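Tuesday, June — Gotell building, lighting retrofit, second floor

Logger 5 back on after the battery swap. Tomos Morris moved the clamp to the outgoing side of the lighting board. The old position was also picking up the corridor sockets, so the baseline from before the move is no good for the corridor circuit. Struck it from the sheet. The other circuits stand.

Luminaire swap: 34 fittings done on the east side, 13 still to do. Three of the new drivers hum at low dim level, all from the same carton. Set aside, labels on, returns note to Zostum not sent yet.

Open office draw after the swap is 1,260 W at full output, daylight dimming off. Have not repeated it with dimming on. Blinds were half down all morning and the sensor by the window column reads low whatever we do with them.
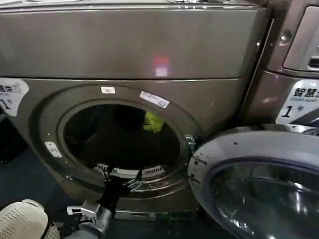
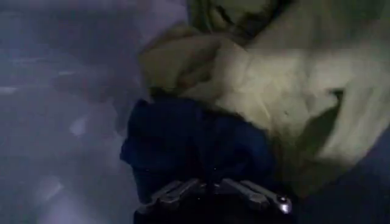 Corridor presence sensors: hold time was still at the factory setting on most of them. Changed to 5 minutes. Maximiliano Escobar wants it longer by the stairs — left those alone until he and Tomos agree on a figure.

Ojeda gateway dropped off the network twice after lunch. Came back without a restart both times. Log shows a lost address lease and nothing else. Fixed address requested.

Emergency fittings not touched. They are on their own circuit and stay out of the savings calculation. The Mokoro report had them in, so its totals will not match ours.

To do:
re-zero logger 5 before the overnight run
lux readings at desk height after dark, same grid as before
check carton numbers on the remaining drivers
ask Gotell for the cleaning hours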